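Trasby Stock Module: Set-up Guide for District Stores
Section 4. Receiving a delivery and entering opening balances

Read this section before the first delivery arrives at your store. You will need the Sullari delivery note, a blank receipt form and a user name with the Receiver role.
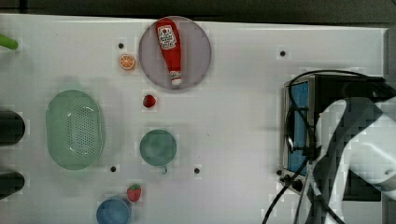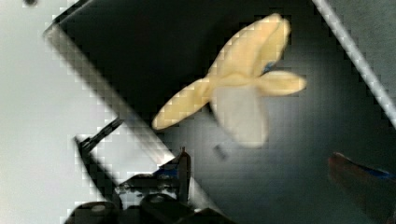
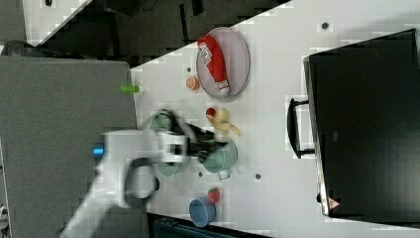
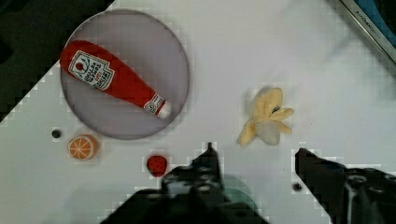
4.1 Before you start

1. Check that the store code at the top right of the screen matches the one on your door card. Oltby and Rothe have similar codes and are easily confused.
2. Set the stock date to the day of the physical count. Do not use the day of entry.
3. Close any open issue vouchers. The module will not accept a receipt while a voucher is open for the same item.

4.2 Entering the opening balance

1. Go to Stock > Opening balance and choose the item from the list.
2. Enter the batch number exactly as printed on the carton, including dashes.
3. Enter the expiry date. If only a month and year are printed, use the last day of that month. A batch marked March stays usable until the end of March.
4. Enter the quantity in the smallest unit issued (tablets, vials, sachets).
5. Press Save line. Repeat for each batch.

Note: Do not add two batches together, even when the expiry dates are the same.

CAUTION: An opening balance can be saved once only. Corrections after that must be made as adjustments and need a second signature.

4.3 Recording a delivery

1. Go to Stock > Receive and type the delivery note number.
2. Compare each line on the screen with the cartons. Open any carton with broken tape and count the contents.
3. Type the quantity received. If it differs from the quantity sent, the line turns amber and a reason code is required.
4. Place refrigerated items in the cold store before you finish the paperwork.
5. Press Confirm receipt and print two copies. The driver signs both and keeps one.

Worked entry: the Rothe store holds 1,722 vials of one item. A delivery note lists 60 vials, but one is found broken, so 59 are received with reason code D. The new balance is 1,781.

4.4 Short-dated stock

Batches with fewer than 54 days left are shown in red and cannot be transferred to another store. Move them to the front of the shelf and issue them first. Expired stock goes to the locked cage and is entered under Stock > Quarantine.

4.5 If the connection fails

The module keeps up to 480 unsent lines on the computer. They are sent when the connection returns. Do not clear the browser history or sign in on a second computer until the counter at the foot of the screen reads zero.

Questions about this section go to Hannelore Lenz at the Oltby office.

Section last revised January 2023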